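How Grellstead Rebuilt Its Crash Files

By Vasilis Georgiev

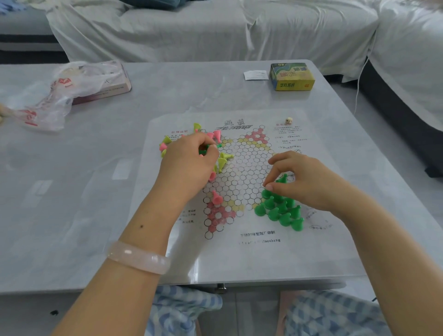 A paper Chinese checkers board on a marble-patterned table.

Until February, a fatal collision in Grellstead produced three separate records. Patrol officers filed a scene report, the reconstruction unit kept its measurements in a local folder, and the coroner's office opened a case under its own number. Matching them was done by hand, usually when a lawyer or an insurer asked.

The county now uses Flotum, a records system that assigns one number at dispatch and carries it through to the inquest. Loading the old files took most of the winter. Of 1066 collision records reviewed, 54 had a location that differed between the police report and the coroner's file. Most of the errors were at ramps, where one agency used the highway name and the other used the cross street.

Skid marks and rest positions are still measured with a total station. The difference is in storage. Raw points go into the case file before the unit leaves the road, and later edits are logged – the original values cannot be overwritten. Under the old method, a corrected diagram simply replaced the first one.

The neighboring county of Pellitz looked at the same software and kept its existing setup. Its reconstruction unit handles some 300 calls a year, and its files already share a number with the coroner's.

Release of information has not changed. Names of the dead are held until next of kin are told, and the Aerts Road office answers requests from 8 a.m. Diagrams are released only after the case is closed.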